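Foninard-household list archive
Subject: Re: Fruit in the top compartment, second floor fridge
From: Darmawan Nugroho
Date: August 30, 2024

> The tall fridge by the white table has a separate upper door.
> Is that part cold enough to freeze fruit, or will it only
> chill it? I have been putting whole fruit in there overnight
> and the results are uneven. Also, does the basket go in too?

It is a freezer compartment, so whole fruit will freeze if you leave it long enough, and the skin will suffer. The unevenness is to be expected. A smooth fruit and a wrinkled one do not start with the same amount of water, and they should not be judged against each other.

What I would do:

Weigh each piece before it goes in. The kitchen scale on the Sireo shelf reads to 2 g and takes up to 2,000 g.

Leave a gap between pieces and keep them clear of the door side — the seal is the warmest part of any compartment like this.

Use the yellow basket for carrying and sorting only. It takes up space and the fruit can sit straight on the compartment floor.

Take everything out before wiping down. The ledge at the back collects frost and a cloth will not reach it past a full load.

Cartons and fruit should be kept apart. The labels lift when they get damp.

My last batch from Wuisan came to 900 g, of which I lost 130 g to soft spots.

The basket, the table and the fridge: 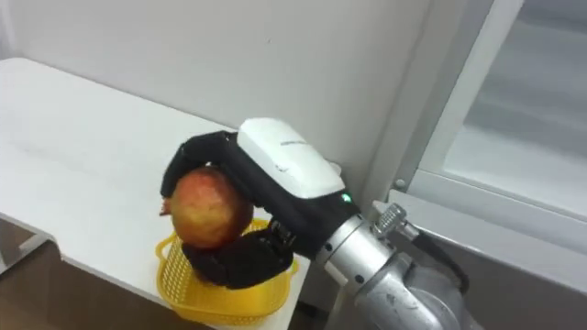
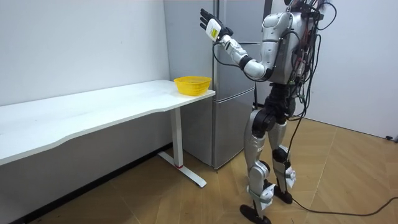
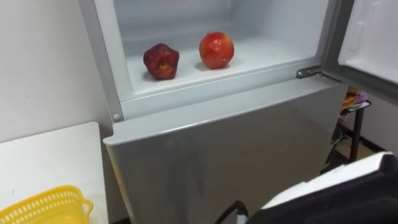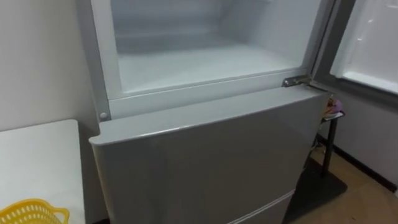
Zamari wrote back off-list that the wrinkled ones are better stewed than frozen, and that anything kept for stewing can stay in the lower part until there is enough for a pan.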